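布の畳み方

布の畳み方(ぬののたたみかた)とは、ハンカチ、布巾、手ぬぐい、小型のタオルなど、縫製が単純な四角い布を平面上で小さくまとめる手順の総称である。衣類の畳み方とは区別されることが多いが、境界ははっきりしない。家事の手引書では「基本中の基本」として最初に置かれる一方、その効能として挙げられる事柄の多くは検証されていない。

シェア 118 コメント 9

概要

四角い布を畳む作業は、広げる、角を合わせる、折る、押さえるという動作からなる。二つ折りを二回くり返す四つ折りが最も広く行われ、細長く三つ折りにしてからさらに折る方法がこれに次ぐとされる。ただし、この順位を裏づける調査は見当たらず、手引書どうしが互いの記述を引き写している疑いがある。

作業面には机や床が使われる。テーブルクロスを掛けた机は布が滑りにくく作業に向くという説明をよく見かけるが、クロス自体に皺があれば上に置いた布の縁もまっすぐには落ち着かない。滑りにくさの利点がこの欠点を上回るかどうかは、クロスの材質と張り具合によるとしか言えない。
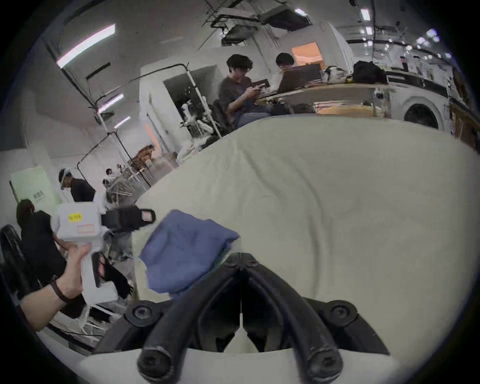 角合わせについては、手前の二つの角を持ち上げて奥の角に重ねる方法と、奥の角を手前に引き寄せる方法とがある。前者は手元が見やすく、後者は折り山が奥にできるため押さえにくい。手引書の大半は前者を勧めるが、後者に慣れた人が前者に改めて速くなったという報告は乏しい。

皺と折り目

皺と折り目はしばしば混同される。折り目は意図してつけた線、皺は意図せず残った線と説明されるものの、布の側から見ればどちらも繊維が曲がった跡である。古い折り目を避けて畳めば皺が減るという主張もあるが、同じ位置で畳み続けたほうが見た目は揃いやすい。両者は目的が異なるため、片方だけを正解とする記述には注意を要する。

薄手の布では、指でつまんで引くとつまんだ箇所から斜めに筋が伸びる。織物は糸の方向に比べて斜め方向に伸びやすく、角だけを強く引けば四角形は簡単にひずむ。角をつまむ前に中央を手のひらで撫でるという助言は、この点では理にかなっている。

道具

手を使う以外に、折り板、型紙、クリップなどを補助に用いることがある。Prideo社の折り板は一枚65グラムの薄板で、布の中央に当てて左右を折り返す。Imix社の類似品には目盛りがついている。いずれも仕上がり寸法を揃える効果はあるが、「時間が半分になる」という宣伝文句については、比較の条件が示されていない。板を当てて抜く手間を含めれば、数枚程度では素手と大差がないとみるのが妥当であろう。

机の上の整理との関係

布を畳む作業は、食卓や学習机など、ほかの用途をもつ机の一角で行われることが多い。ノートや紙、小物が同じ面に出ている場合、片づけてから畳むべきか、置いたまま空いた部分で畳むべきかは意見が分かれる。Dobson式と呼ばれる整理法は前者を原則とし、作業面に布以外を一切置かない。これに対しSkundier社の小冊子『布と机』は、布を広げた大きさの面があれば足りるとする。同冊子は886件の読者回答を根拠に挙げているが、回答者はもともと同社の整理用品の購入者であり、一般化は難しい。

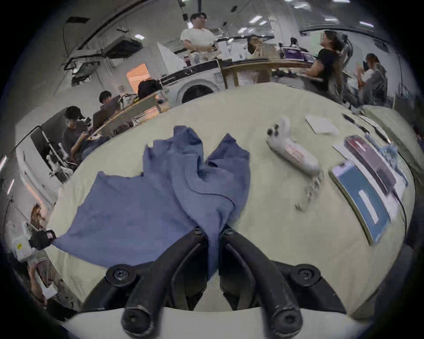 机の上に文具が出ていると、布はきれいに畳めないのか。

布を広げきれるだけの面が空いていれば、仕上がりに差は出にくい。布の縁が文具に乗り上げると折り線がずれるため、その場合は物を寄せるか、布の向きを変えればよい。

批判

畳み方の違いが布の寿命を左右するという説は根強い。しかし、洗濯の回数や摩擦の影響から畳み方の影響だけを切り離すことは難しく、手引書が示す根拠も経験談にとどまる。「心が整う」といった効用についても同様で、作業を好む人がそう感じるという以上のことは確かめられていない。

関連項目

布巾、手ぬぐい、風呂敷、アイロン掛け、整理整頓

最終更新 06/07/2018

お問い合わせ | 著作権について | ページの先頭へ戻る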